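# Write the letter to the patient

When I moved to Kedesside I could already read a newspaper in English and argue with my landlord. I believed that my English was finished, in the good sense. Then I received my first letter from the hospital in Gullness, and I sat with it at the kitchen table for most of an evening.

The letter had 351 words. I know this because I typed all of them into a translation program, and the program told me. It was a letter about me, but it was not written to me. It started with "Dear Colleague" and I was in it as "this pleasant patient." It said that my symptoms were "unremarkable on review" and that I would be "managed conservatively." The first sounded to me like an insult and the second like politics. My neighbor, who was born here and has worked in an office all her life, did not understand the second one either. It means that they will not operate for now.

I want to argue that every hospital letter should be addressed to the patient, in words the patient uses, and that the copy should go to the doctor. At present it is done the other way around almost everywhere I have been treated, in two countries.

The usual answer is that medicine is complicated and needs exact language. I accept this for the work itself. Inside the operating room people must have a special word for each small thing, and they must be able to say it fast.

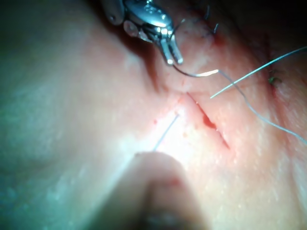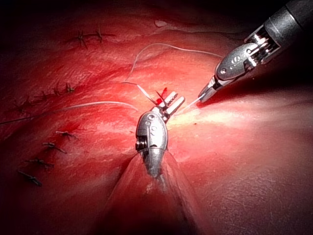
*Instruments and tissue during surgical work.*

But the letter is written afterward, at a desk. A person who can close a wound with a curved needle can surely also write "we sewed the cut closed" and put the technical name in brackets behind it. The family doctor loses nothing by this. She reads the brackets and I read the rest.

Another answer is that patients become frightened when they understand too much. I can only say what happened with me. I had 59 days between the letter and my next appointment, and during these days I was afraid of the word "lesion." I looked it up and found everything from a scratch to the end of my life. At the appointment, in the Cruickshank building, the doctor drew it for me on the back of a form. It was a small thing. She needed less than a minute, and after that I slept well again. The drawing is still on my refrigerator.

I know that doctors are tired, and that many of them dictate their letters between two patients, or late in the evening. The old phrases come out by themselves because they have been said so many times. I also write phrases like this in my own job – I write to suppliers that I "look forward to hearing from" them when in truth I would like never to hear from them again. So I do not think that anybody is hiding something from us. It is a habit, and a habit can be changed if the form is changed first.

The hospital now has a website for patients, called Evero, where we can read our letters on the phone. I was happy about it for one morning. The letters there are the same letters, only smaller. There is a box where one can send a question to the clinic, and the box accepts 200 characters. My question about the last letter did not fit in it, and I had to take out the "please" and the "thank you," which I did not like to do.

I would begin with the first line. Let the doctor write "Dear" and then the name of the person who has the illness. After such a beginning it is quite difficult to continue with "this pleasant patient." You have to write "you," and then you have to think about what this "you" already knows, and what she will do with the page when she is alone with it in her kitchen.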